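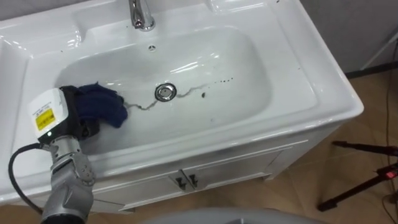

Tremblay House Housekeeping and Facilities

Newsletter > Room Care > Washbasins

Washbasins: wiping order, cloths and residue

The washbasin is the fixture most often marked down on room checks at Tremblay House. The faults are rarely large ones. They are a streak left near the drain, a few specks on the rim, or a grey line around the base of the tap. This item sets out the method for the white ceramic basins on white vanity cabinets. It replaces the notes pinned inside the supply cupboard on the lower floor.

Dry first, then damp

Grey-brown dirt on a basin floor should be lifted before any product goes on. Use a dark navy cloth, folded in half twice so there are several clean faces to turn to. Start on one wall of the bowl, high up, and bring the cloth down towards the drain in overlapping passes. Do not scrub from side to side across the floor of the bowl. On glazed ceramic this moves fine dirt along in a zigzag and leaves a trail on both sides of the plug, with small dots at the far end where the cloth has let go of it.

Turn to a clean face after each side. When both sides are done, lift what remains around the drain with a damp corner of the cloth. Rinse the bowl last, with cold water, and only after the loose dirt is out. Grit that goes down with the first rinse collects under the plug and comes back up the next time the basin is filled.

Product

Prekura basin cleaner is the standard product for ceramic. Dilute at 18 mL to the litre in the spray bottle and label the bottle with the month. Spray onto the cloth for the rim and tap, and directly onto the ceramic for the bowl. Leave for 10 minutes, then wipe and rinse. A longer contact time gives no better result on glaze and can dull chrome.

Spots that stay after a normal wipe should be treated one at a time. Hold a cloth wetted with the diluted product on the spot, wait, and wipe towards the drain. Bluish marks are usually product that has dried on the slope of the bowl, and they come off with plain warm water. Do not use Lirnar paste on them. Lirnar is for the tiled floors and is abrasive enough to scratch glaze. Any basin scratched this way will hold dirt in the same place from then on.

Chrome

Three metal parts need attention on this model: the faucet, the small round overflow opening on the rear wall of the bowl, and the drain plug. The overflow is the one most often missed. It sits directly below the faucet and is hard to see from a standing position. Wrap a single layer of cloth over one finger and run it around the opening. For the plug, wipe the centre and then the dark ring around it, where residue builds up first.

The base of the faucet is round and sits on the ledge behind the bowl. Draw the cloth around it in one direction. Buff with a Zulley dry cloth, no product.

Rim and ledges

The flat rim is not completely flat. There are moulded ledges towards the back, raised on one side and recessed on the other, and specks settle on all of them. Glare from the ceiling light hides small marks, so check the rim by crouching until the reflection moves. Work from the back edge to the front. Finish with the underside of the front rim where it overhangs the cabinet, as drips collect there and run down the doors.

Cloths

Navy cloths are for basins only. They go in the wash at the end of each shift, at 60 degrees, without fabric softener - softener leaves a film that smears on ceramic. Each trolley carries nine. A cloth that has been used on a basin floor does not go on to the mirror or the next room's basin.

The Zulley dry cloths are now ordered in cartons of 100 and kept on the second shelf. Please open one carton at a time. Empty cartons go flat in the blue bin.

Cracked glaze, loose plugs and slow drains are to be entered in the maintenance book before the room is released, with the room number and the time.

Contact Housekeeping and Facilities | © Tremblay House | Back to top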